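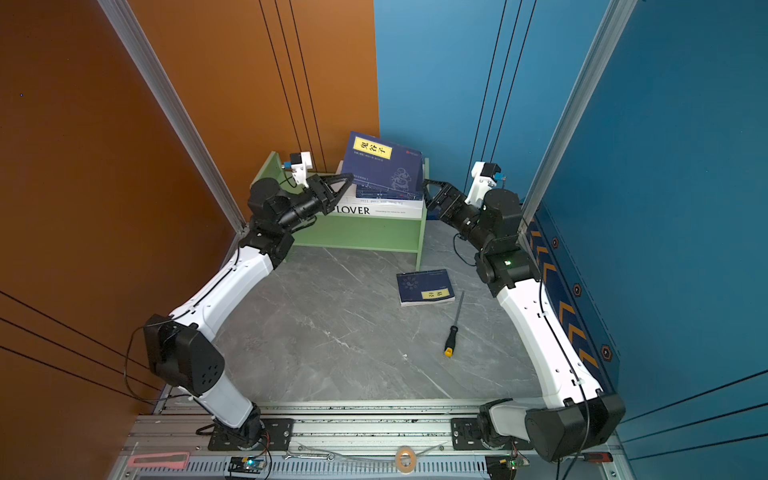

## 티켓 161: 연두색 목재 선반, 책 적재 시 상판 흔들림

- 접수일: 2021년 7월 7일
- 접수자: Sandamali Rathnayake
- 담당: Nuwan Hettiarachchi
- 품목: Moltine 소형 벤치 선반(측판 2, 상판 1)
- 우선순위: 보통
- 상태: 관찰 중

### 증상

상판에 책을 쌓으면 좌우로 흔들림. 빈 상태에서는 재현되지 않음. 맨 위의 남색 책 『鬼谷子』가 기울어진 채로 얹혀 있고, 손으로 눌러도 같은 자세로 돌아온다는 신고. 맨 아래는 책등에 LOVER라고 적힌 흰색 책.

### 환경

- 선반 위치: 주황색 벽과 파란색 벽이 만나는 안쪽 모서리
- 적재물: 흰색 책 위에 짙은 파란색 계열 책, 최상단에 노란 라벨이 붙은 남색 책
- 조립 시기: 5월, Skonska 공용 공구 사용

### 작업 기록

**09:10 Nuwan**
책을 모두 내리고 빈 선반 점검. 상판 수평 정상. 측판 하단과 바닥 사이에 종이 한 장이 들어가는 틈 있음(파란 벽 쪽).

**09:35 Nuwan**
상판 체결 나사 확인. 파란 벽 쪽 뒤 나사가 반 바퀴 풀려 있어 다시 조임. 빈 선반에서는 변화를 판단할 수 없음.

**10:05 Sandamali**
책을 원래 순서로 다시 적재. 흔들림은 줄었으나 남아 있음. 최상단 책의 기울어짐은 그대로.

**10:20 Nuwan**
기울어짐은 선반과 별개 문제로 분리. 평평한 작업대에 같은 순서로 쌓아도 동일하게 재현됨. 바로 아래 책의 표지가 휘어 있음. 휜 책을 빼면 최상단 책이 평평하게 놓임.

**11:40 Nuwan**
파란 벽 쪽 측판 밑에 Gazi 펠트 패드 한 장 부착. 재적재 후 손으로 밀어 확인, 흔들림 없음.

**13:15 Sandamali**
휜 책은 평평한 판 사이에 끼워 눌러 둠. 72시간 후 확인 예정. 그동안 같은 판형의 책으로 대체.

### 원인

1. 상판 뒤 나사 풀림
2. 측판 하단과 바닥 사이의 틈
3. 책 표지의 휨(최상단 책의 기울어짐에만 해당)

### 조치 결과

| 항목 | 조치 | 결과 |
|---|---|---|
| 상판 나사 | 재체결 | 완료 |
| 측판 하단 틈 | 펠트 패드 부착 | 완료 |
| 휜 책 | 압착 보관 | 진행 중 |

### 비고

- 나사를 더 조이지 말 것. 목재 구멍이 헐거워지면 교체품을 신청해야 함. Moltine 부품 번호 54.
- 적재 순서는 큰 책이 아래. 흰색 책의 위치는 유지.
- 선반을 옮긴 경우 패드가 측판 밑에 그대로 붙어 있는지 확인한 뒤 적재.
- 유사 건: Alley 쪽 선반의 상판 흔들림. 해당 건은 나사 재체결만으로 종료됨.

### 남은 작업

- [ ] 휜 책 상태 확인 (Sandamali)
- [ ] 원래 책으로 재적재 후 최상단 책의 기울어짐 재확인 (Nuwan)
- [x] 펠트 패드 여분을 공구함에 보관

휜 책이 펴지지 않으면 대체 책을 계속 사용하고 티켓을 종료한다.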